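Setting Up the Vial Sorting Task

Club handout, unit 3. Questions go to Geeta Bhatia.

Work in pairs for this unit. One person edits the task file, the other keeps the run log. You will need the Villness simulator installed and the Enov scene pack unzipped into your project folder. If you finished unit 2, you already have both.

Step 1. Load the scene

Open the scene pack and choose the vial bench. Wait until the physics counter stops changing before you touch anything. Then switch to the wrist view and open the gripper from the control panel.

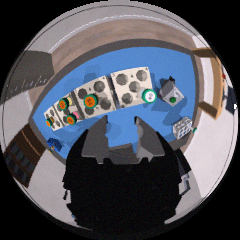

Check the start state before you write any code. Each pair gets a different layout, so copy yours into the log by rack and by well. In the wrist view the lens bends the row of cream racks, and the ones farther left look smaller. They are all the same model in the scene file. Read well positions from the file and use this view only to check which wells have caps in them and that the fingers are open.

Step 2. Set the approach height

In the task file, find the line approach_z and set it to 297. The units are millimeters, measured from the mat. Save, reload, and jog the arm slowly to the first target.
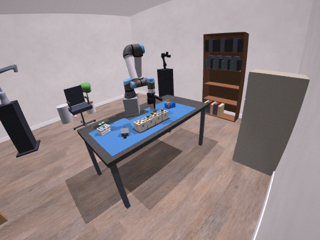
Most failed runs in the Cuevas round last November came from sideways moves made too low. Raise the arm to approach height before every move between racks. Switch to the room view while you jog, where you can see the fingers against the line of cream blocks and the vial tops standing up out of them. Stop if a finger is going to pass through a cap. Collisions end the run and you have to reload.

Step 3. Pick and place

Call pick() with the rack number and the well number, then place() with the target. Run one vial at a time until you get 2 clean transfers in a row. After that you can loop.
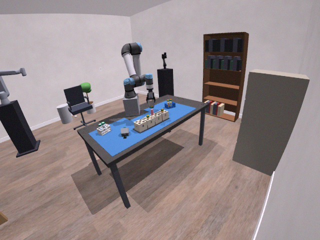

Room view with the gripper pointing down over the mat.

If the vial slips, lower the closing speed and try again. Do not change the grip force, which is locked for scoring.

Save the log as a text file and upload it to the Grolex folder with both names in the file name.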